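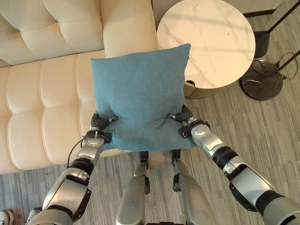
*Wirum notes, vol. 2, no. 9*

March 28, 2025

# Cushion squeeze: set-up and upkeep

Hi! I look after the two-armed unit we call Jutdale, and these are my running notes on keeping it fit for the soft goods work (teal pillow, cream sofa, lots of squeezing). If you're taking over a shift, read this first.

## Before you start

- Run `home_arms` with the pillow well out of reach.
- Look over the black cable near the left wrist. It needs its loop -- don't tie it flat against the forearm, or it'll tug when the wrist rolls.
- Curl and open the fingers on both hands. Listen for clicking.
- Load the `simiyu_soft` grip profile. The hard-object one crushes things, and I've lost a good cushion that way.

## Grip balance

Both hands should press inward on the lower half of the pillow. A few creases down there are fine by me! If one hand is doing all the pushing, redo the zero on both wrists and try again.

## Upkeep

I wipe the finger joints every 300 cycles, as fuzzy fabric sheds more than you'd think (a dry paintbrush is my favourite tool for it). Wrist covers get swapped every 2 months. The next full strip-down is in September, over at the Dreria workshop.

## Known problems

- The right hand can be slow to let go after a long hold. Power cycling the hand clears it, but I haven't found the cause.
- `home_arms` throws a colour-coded warning that isn't in the manual. Amber is safe to ignore, red isn't.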